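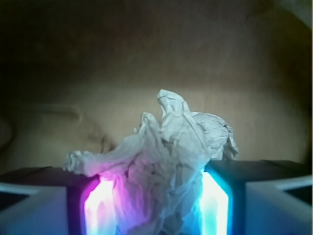
1. Background and scope

Saodah Goh and Qistina Harahap
Project report, submitted June

The report concerns how missing person cases are recorded after the first month, when press coverage has usually stopped. We read 222 closed case summaries from the Skirnard district register and compared them with the public notices issued for the same people. Cases involving children were left out.

2. Method

Each summary was coded for last confirmed sighting, state of health, access to money and means of travel. Both authors coded every summary separately. Where the codes differed, the original notice was checked again and a single code agreed. The Pangaribuan index was used to match names spelled in more than one way, and five summaries were dropped at this stage for lack of a usable date. A sighting was treated as confirmed only if the summary named a record to support it, such as a ticket, a bank withdrawal or 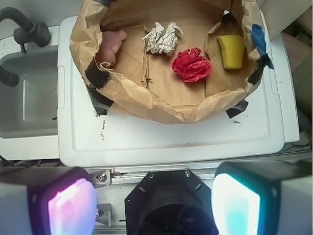

a signed statement from a witness. Sightings reported by telephone alone were kept in a separate column. There were 535 of these, many of them tied to the same few cases.

3. Findings

Notices often gave the time a person was reported missing in place of the time last seen. In the Hekurton cases the two were commonly more than a day apart. Medical details appeared in the summaries but were often missing from the notices, including where a regular medicine was needed.

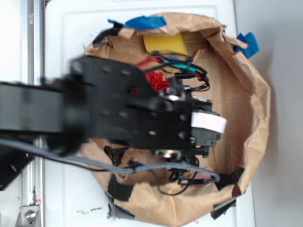
Why were telephone sightings not counted as confirmed?

The register does not record whether the caller knew the missing person, so the reports could not be weighed against each other.

4. Limits

The Bernum files were not open to us. Open cases may differ from closed ones, and the results should not be applied to them.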